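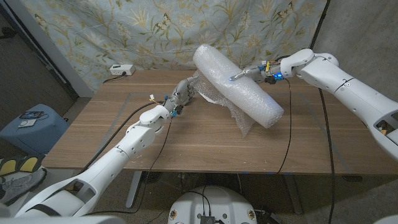 *Both arms on the wrapped cylinder, afternoon session.*

December, late. Stayed at the lab until after six for the packing project. My job today was the wrapping task with Takumi — he ran the arms and I kept the log. We are at 168 runs now and Ms. Simard wants 218 before the break.

The left hand is still the hard one. If it closes too early it takes the loose sheet along with the cylinder. I wrote that down four times. Ifeanyi thinks we should slow the approach. I'd like to try a wider opening first.

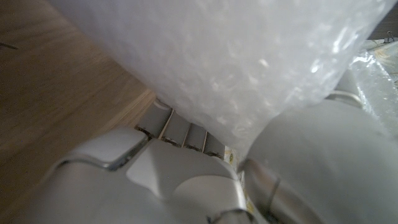

*Wrist view, fingers against the bubble wrap.*

Went through the wrist pictures with Florencia after. The plastic shines so much in places that it's hard to mark where the edge is. She did 18 of them and then had to catch her bus.

Tomorrow: ask Ms. Simard for more bubble wrap, finish my part of the report, bring a lunch.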